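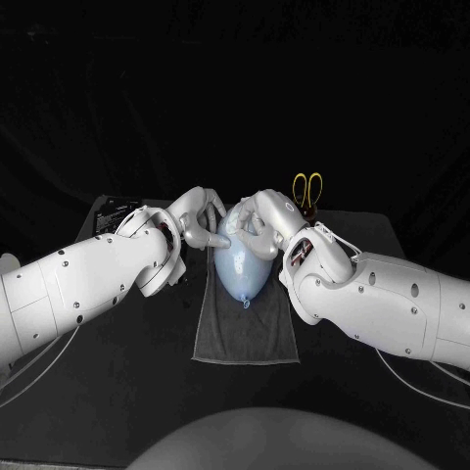
Figure 3. Two white robot arms with their hands on a light blue balloon, gray towel underneath.

4. Late changes to the entry list and the right of appeal

4.1 Rules of the three tournaments

In this section we look at how amateur and semi-professional tennis tournaments treat a player who is removed from the entry list after the draw was made. We compared the written rules of the tournaments in Sakley, Brurside and Montoya. All three are played on hard courts and all three take players from outside the home country, so the question of travel documents and health papers comes up every season.

The rules in Sakley are the shortest. The tournament referee decides alone, and the player can ask for one review on the same evening. The reviewer is again the referee. In Brurside the review goes to a panel, which must hear the player by phone or in person before the first match of the round. Montoya has a similar panel, but it reads only written statements. The text in Montoya also does not say what happens to the draw during the review. In practice the organizers leave the name in the draw and wait, and this can move the start of the first round to the next day.

We received 76 appeal files from the three organizers. A file was included when it contained the first decision, the letter of the player and the final decision. In 6 files the final decision had no date, and we kept them for the reading of the arguments but did not use them for the waiting times. The last file in the collection was closed on 9/8/22. Files about prize money or about behavior on court were left out from the beginning.

4.2 Reading of the files

Each file was read by two of the authors, separately. We marked the reason for the removal, the kind of paper which was missing or rejected, and the words used by the organizer to explain the result. When the two readings were different we talked about the file until we agreed. The files were stored in Prerilum, a document tool which the organizers already used for their entry forms, and this saved us much copying.

The most frequent reason in all three places was a paper that arrived after the deadline. The second one was a ranking certificate from the wrong month. Health papers gave fewer files than we expected, but these files were longer, and the letters of the players had a sharper tone. Several players wrote that they had asked the organizer before travel and had received a positive answer by e-mail. In Brurside such an e-mail was normally accepted as a reason to keep the player in the draw. In Sakley it was not, and the decisions there repeat the same sentence about the printed rules having priority.
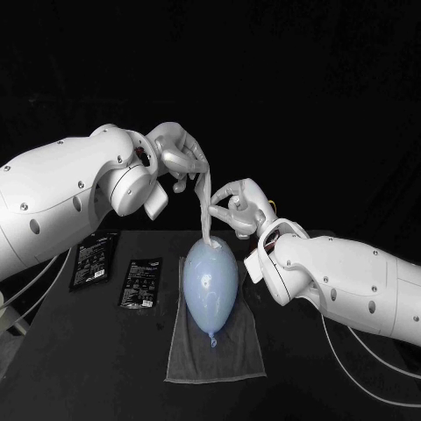
Figure 4. Hand of the left robot arm pinching the upper end of the balloon's neck.

4.3 Effect on the other players

A removal after the draw also touches players who have no part in the appeal. The opponent may prepare for one style of play and then meet a lucky loser from qualifying. The seeded players can change their place if the removed player was seeded. Brurside, with 300 entries in the largest season, publishes a new draw only one time, after all appeals are finished. Sakley publishes after each decision, and in one case the same quarter of the draw was printed again 2 times before play started.

We do not have enough files from Montoya to say if its written procedure is slower by itself, or if the delay comes from the distance between the panel members. The waiting times by tournament and by reason of removal are given in the next section, together with the cases in which a player won the appeal but had already left the city.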